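About us

Clemico is a small firm with one job - we collect empty drink bottles from offices, canteens and sports clubs and get them sorted. Started in a lock-up behind Mazza, the cafe, with 2 bins and a van that wouldn't reverse. Now 51 pick-up points. Almost 2,000 bottles on a busy Tuesday.
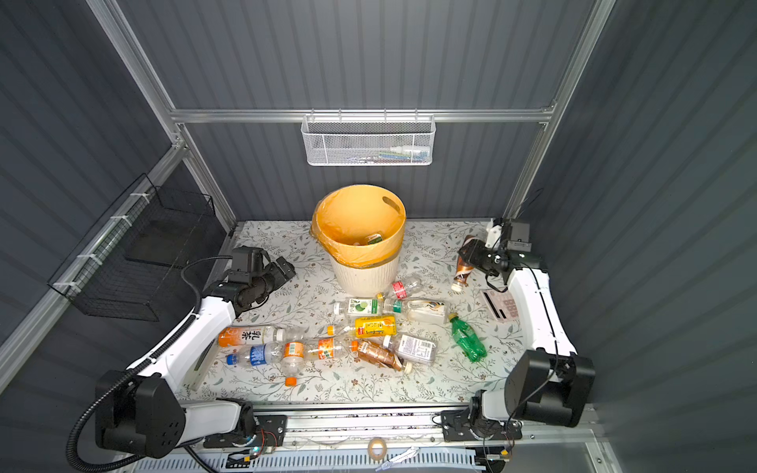
Sorting is done by type, caps and labels included. Tea, water, juice, anything in plastic. We tip them out on a table and work through the pile, and the bin gets a liner with the rim folded well over, like the yellow-orange one on the flowery cloth. Saves scrubbing. Liners changed before they get heavy, not after. Glass goes elsewhere, sorry.

Our pick-up points get a bin, a roll of liners and a sheet for the wall. Thats it. No contract under a year, no joining fee.
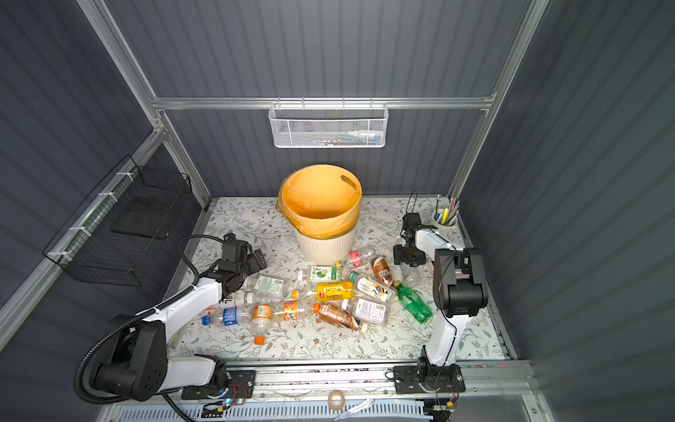
Kusum Rastogi wrote to ask if caps should come off first. She had always taken them off at home and her office was split down the middle over it. Our answer - leave them on, please. Loose caps get everywhere and end up down the back of the van.

Labels can stay on too. Calamansi juice, 300mL, white cap, green band round the bottom - fine as it comes. Just tip out the dregs.
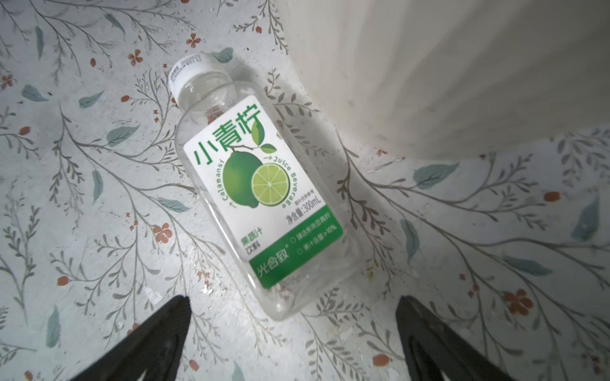
Where we work

Mostly the Kamau estate and the streets round it, plus the Cendberg offices on the ring road. Further out by arrangement, ring and ask. Mornings are best, we are usualy on the road by two.

What we won't take: cans, oil bottles, anything with paint in it. Sticky liners are no bother, tie the top and leave it by the door.

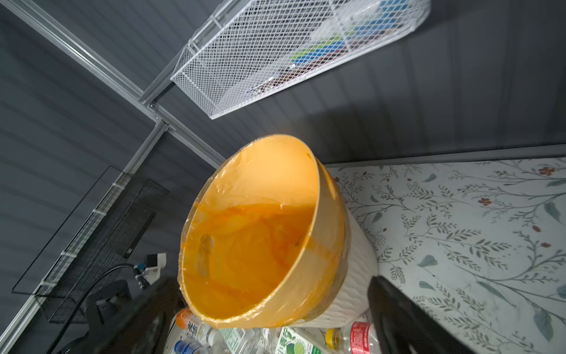
Kuldeep Dhillon says his canteen would rather have a smaller bin emptied twice a week, and could we do that. Yes, we can, same price. Tell the driver or leave a message after six.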